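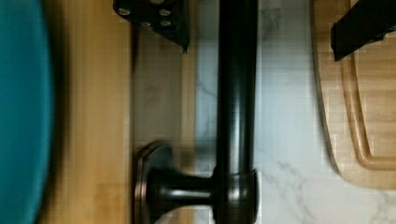
Print | E-mail
3 min read

Setting up your counter, part 2: the prep spot

I like to get the prep spot sorted before I put a single jar away. Run some water first and wipe the counter down. If your faucet is dark bronze like this one, skip the scouring pad – a soft cloth is plenty!

1. Lay your cutting board flat, groove side up (the groove catches the tomato juice).
2. Put one small bowl on it for peels and garlic skins.
3. Line up your jars and canisters along the wall, the ones you grab most in front.
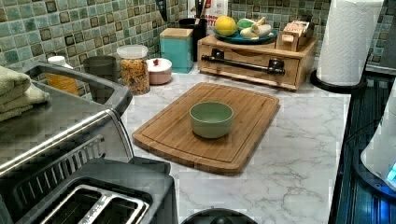 4. Lemons and garlic get a plate of their own, up off the counter if you have a little drawer unit like mine.

Note: I keep spoons and spatulas in one holder in the corner, so I can reach them mid-stir.

CAUTION: Don't soak a bamboo board. Wash it, dry it, stand it on edge overnight.

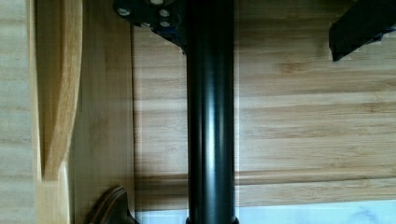
Thắng Hoàng wrote in to say he oils his board every August and it still looks great. Good tip, I'm adding it as step 5.

5. Oil the board once a year, both sides.

Print | E-mail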